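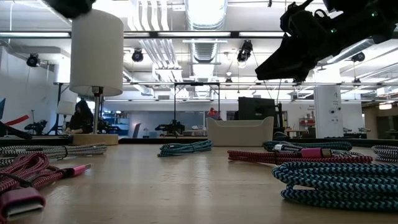 Module 3: Assessing a Vendor Manipulation Kit
Course handout, Flultville Institute, Automation Practice

Purpose
Students will evaluate the Vulero tabletop kit, supplied by Simões, as a prospective purchaser would. The trial task is cable tidying. Braided charging cables are to be picked from a wooden tabletop and placed in a plastic storage bin.

Why cables
Cables are deformable, and a coil may change shape when gripped. Connectors differ in size and finish from the braid, and a long cable may lie stretched out beside others that are tightly wound. A kit that performs well on rigid blocks may perform poorly in this exercise.

Terms of the offer
The kit is licensed per bench for 90 days. The vendor's programme of support includes one site visit and access to the Deltum logging software. Students should note which items are excluded from the licence, particularly replacement fingertips.

Assessment
Each group shall submit a report of no more than 2000 words, covering:
Grasp selection and recovery from a dropped cable
Behaviour when two cables overlap
Set-up effort and quality of the manual
Suitability for a shared, open workspace

Reports are due in October and must quote course code 3124 on the cover sheet.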